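Print this page
E-mail this article

Countertop merchandising

Countertop merchandising is the arrangement of small packaged foods and drinks on a table or service counter so that each item can be seen and taken by hand. It is used in canteens, hotel lobbies, station kiosks and office snack corners, where floor shelving does not fit.

Equipment

Three types of holder are in general use.

Stepped display shelves are made of clear acrylic and rise from front to back. Low steps take flat goods such as chocolate bars, which are laid down; higher steps take jars and small boxes, which stand. The shelf may be set square to the counter or at an angle to it.

Tiered bottle racks hold drinks in rows, with the rear row raised so that its labels clear the caps in front. A rack is normally filled with a single product.

Trays and baskets hold goods with no stable base. Rectangular trays suit bagged crackers and wrapped snack packs. Round wicker baskets are common for sandwiches and foil-wrapped items. An additional tray is often left empty in the middle of the counter, where an order is put together before it is handed over.

Layout

The usual practice places tall items at the back and low items at the front. Gholamreza Zamani, in a manual written for the Sodley canteens, recommended that the triangular sandwich be packed in clear film and stood with its cut face toward the customer. Large cookie boxes, too deep for most steps, are leaned against the side of the shelf - a habit the manual discourages but does not forbid.

Stock and rotation

Counters are restocked from the rear, with older goods moved forward. Chilled sandwiches are limited to 4 hours on an unrefrigerated counter under the Sodley rules. A survey of 111 counters by Maj-Britt Wallin and Roya Salehi found that the bottle rack was refilled more often than any other holder, and that more than 5 refills a day was usual at station sites. Demand peaked in December.

See also: Vending; Self-service counter; Derden tray

Print this page
E-mail this article
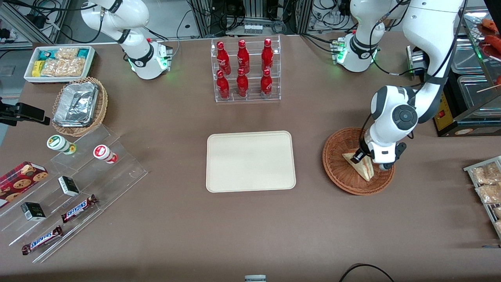
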